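Skistberg Rugby League Club
Player Records and Old Players' Register: Frequently Asked Questions

What is the register?

The register is the club's list of everyone who has played at least one competition match in any grade. It holds name, player number, grades, seasons, appearances and points. It does not hold match reports or photographs. Those are kept in the archive and have a separate request form.

How are player numbers given out?

First grade numbers run in order of debut. When two or more players debut in the same match, they are numbered by jersey, lowest first, with the starting side ahead of the bench. A number is never reused. Lower grade players have a register entry but no first grade number.

Does a trial match count as an appearance?

No. Only competition rounds, finals and cup ties count. Pre-season matches, including the annual match against Soltalano, are listed in a separate table and are not added to career totals.

I was named on the bench but did not take the field. Is that an appearance?

No. A player must have entered the field of play. For older seasons, where bench use was not always written down, the register follows the referee's card if one survives. If no card survives, the entry is marked "unconfirmed" and left out of the total. 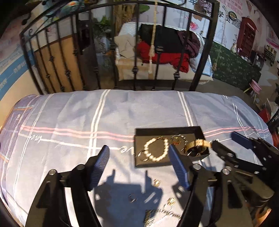
Why is my points total different from the one I remember?

The usual cause is a change in scoring values. The register records tries, goals and field goals as separate counts and works out points using the values in force on the day of the match. It does not convert old tries to the current value. A second cause is goals credited to the wrong kicker in newspaper results, which the register corrects when a scorebook is available.

How do I ask for a correction?

Write to the registrar, Przemysław Witkowska, and give the season, grade, opponent and the change you want made. Attach a copy of your source. Scorebooks, referee's cards and team sheets are accepted on their own. Newspaper results need a second source. Personal recollection is noted in the file but does not change a total. Requests are reviewed in batches and you will get a written reply either way.

Who qualifies for the Cocco Medal?

Any player with 200 or more confirmed appearances across all grades. Appearances for other clubs do not count. The medal can be awarded after a player's death, in which case it goes to the family member named on the form.

Is the register complete?

No. It has roughly 4000 entries. Third grade is the weakest section - several seasons have team lists but no scores.

Can a family member request a record?

Yes. Use the same form and tick the family box. A printed record shows playing details only. Addresses and dates of birth are never released.

When can I see the original scorebooks?

By appointment on Thursday evenings, in the Loloneo Room at the ground. Books may be photographed without flash but may not be borrowed.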